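Bimanual teleoperated demonstration

From Clundoton, the open reference on automation

Bimanual teleoperated demonstration is a method of teaching a two-armed robot a task by having a person carry out the task through the robot. The person does not write motion commands. The arms are moved by remote control or by hand, the motion is recorded, and the recording is later used to fit a control program, usually called a policy. The method belongs to the wider field known as programming by demonstration or learning from demonstration.

Terminology

A single recorded run of a task is called a demonstration or an episode. The person moving the robot is the operator or demonstrator. In leader-follower systems, the arms held by the operator are the leader arms and the arms that touch the objects are the follower arms. Older texts use master and slave for the same parts. Kinesthetic teaching refers to the case in which the operator takes hold of the working arm itself and pushes it through the motion.

Methods of control

Kinesthetic teaching needs no extra hardware. The motors are switched to a mode in which they offer little resistance, and joint angles are read while the arm is moved. Its main drawback with two arms is that the operator needs one hand, and often two, for each arm. The operator's hands and body also enter the camera view, which makes the video less useful for training.

Leader-follower control avoids both problems. The leader arms have the same joint layout as the followers, often at a smaller scale, and each joint angle read on the leader is sent as a target to the matching joint on the follower. No inverse kinematics is required, and the operator cannot command a pose that the leader itself cannot reach. Small differences in joint limits still have to be handled in software.

Other input devices include handheld tracked controllers, six-axis mice and camera-based hand tracking. These send the desired position of the gripper, and the joint angles are computed. They cost less to set up for arms of unusual shape but can behave badly near singularities, where a small hand motion calls for a large joint motion.

Workspace

Small bimanual cells commonly place two arms on a shared base so that the distance between them stays fixed. An aluminum extrusion rail is a frequent choice because the mounting plates can be moved along its grooves and clamped again. The arms are set so that their reachable volumes overlap near the center, where handovers and two-handed holds take place. Cables are tied along the links with enough slack at each joint to allow full travel.

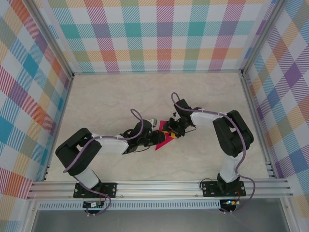 Wall and floor coverings affect the recorded data. A plain background makes objects easy to separate from their surroundings, but a policy trained only against it may fail when the background changes. Patterned coverings give cameras many fixed features, which helps in checking that a camera has not shifted between sessions. Some groups change the covering on a schedule so that the training set contains several backgrounds. Lighting is normally kept diffuse, although shadows under the grippers can serve as a weak cue for height above the floor.

Recording

Each time step of an episode usually holds the measured joint angles of the follower arms, the commanded angles from the leader arms, the state of each gripper and one or more camera images. The commanded and measured values differ whenever a follower is pressing on something, and the gap between them carries information about contact force even when no force sensor is fitted. For this reason most pipelines train on the commanded values.

Clocks must agree. If images arrive later than joint readings by a varying amount, the policy learns a blurred link between what is seen and what is done. A constant delay is less harmful and can be corrected after the fact.

Two-handed tasks

Tasks suited to the method are those in which one arm cannot easily do the work alone: holding a part while the other arm acts on it, passing a part from one gripper to the other, spreading cloth, or pulling two pieces apart. Flat and thin objects are hard to pick up from a surface and are often regrasped in the air, with one gripper steadying the object while the other takes a new hold.

Handover is the step most often lost in training. Both grippers must be closed on the object for a short period, and the first must open only after the second has a firm grip. Operators are generally told to pause briefly at this point — a pause of uneven length, however, can teach the policy to stall.

Example data set

The Jedlow set, released on March 27, 2018, was collected on a two-arm cell with leader-follower control. It contains 403 episodes covering handover and joint holding of small objects. Of these, 33 are marked as failures and were kept with their labels. The first training runs used 200 of the successful episodes; nearly 47 hours of operator time went into the full set, including resets. A revised version, issued in September under the name Ambrose, corrected the timing of the gripper signal and left the number of episodes unchanged.

Limitations

The quality of a policy is bounded by the quality of the demonstrations. Operators differ in speed, approach direction and choice of which arm moves first, and mixing their styles without labels can produce motion that belongs to neither. Most low-cost systems give the operator no sense of touch, so grip force tends to be higher than needed. Errors also build up during playback: once the arms drift into a pose that no demonstration covered, the policy has no example of how to return. Recording deliberate recoveries reduces the problem but adds to collection time.

See also

Behavior cloning
Kinesthetic teaching
Leader-follower control
Brornska calibration procedure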